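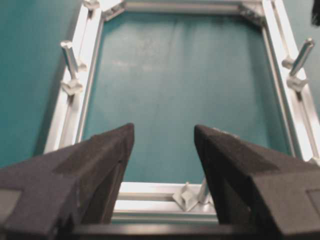 Session 3: Building frames from slotted aluminium extrusion

Workshop Practice, evening group
Notes by Maribeth Tagle

Welcome back! Last week was all measuring and marking out, and I know some of you were itching to put something together. Tonight you get to. Extrusion is my favourite material in the whole course, and I hope by nine o'clock it will be one of yours.

What you need from the stores

One kit per pair, from the trays labelled Stivel. Each kit has four cut rails, the corner brackets, a bag of slot nuts and bolts, and the pegs. Hex keys are on the board by the door. Sign for them, please – Rodel Sarmiento does the count and he will come looking for you. Take a steel rule and an engineer's square from the cupboard as well.

Why the groove matters

Extrusion is made by pushing hot aluminium through a shaped hole, a bit like icing through a nozzle, so every length comes out with the same outline from end to end. The groove is part of that outline. It runs the full length of the rail, and a nut dropped into it can slide to wherever you want it before you tighten up. Think what that saves you! With solid bar you would mark, punch, drill and tap every single hole, and if you were 2 mm out you would start again. With a groove you loosen, nudge and tighten.

The groove does a second job. A rail bends far less than a flat strip of the same weight, as the metal sits towards the outside where it does the most good. We will come back to this with the loading test in session 6.

Corners

Four rails bolted end to end will give you a rectangle that wants to be a parallelogram. Push on one corner and watch it lean. A bracket set diagonally across the inside of the corner makes a small triangle, and a triangle can't change shape unless one of its sides does. It is the same trick as the brace on a garden gate.

Order of work

1. Wipe the rails and run a finger along the cut ends. File off any burr.
2. Lay all four rails flat on the bench mat in their final positions.
3. Slide the nuts into the grooves now. Count them in. If one is missing after the corners are closed, you will be taking a corner apart again.
4. Fit the brackets finger-tight only. The bolts should hold but still let the rails shift a little.
5. Measure both diagonals, inside corner to inside corner. When the two readings match, and opposite sides are equal, the frame is square.
6. Tighten in turn, a quarter turn at each corner, working across the frame. Measure the diagonals again when you are done.

Pegs

The metal pegs stand up from the rails and act as locators: whatever sits on the frame drops against them and goes back to the same spot each time. Three is a lovely number for this. Two pegs along one edge set the direction, one on the neighbouring edge sets the position, and there is nothing left to argue with. Tonight's layout is different, with one peg on each side rail and one on the near rail. Have a think about what shape of plate would suit it, and bring a sketch next time.

Common troubles

Nut spins in the groove: it has not turned far enough to grip. Back the bolt off, press lightly and try again.

Frame rocks on the bench: one rail is twisted. Slacken the corners, press the whole thing flat and retighten.

Diagonals won't agree: check that opposite rails really are the same length before you blame the brackets. Edem Antwi's pair lost half an evening to this last term and were very good about it.

For next time

Read the section on fits in the Herine booklet, pages 3 to 8. Virgilio Estrella will be taking the first half of the session and has promised to bring his drilling jig, a beautiful bit of work made entirely from offcuts. Completed frames go on the lower shelf with your names on masking tape.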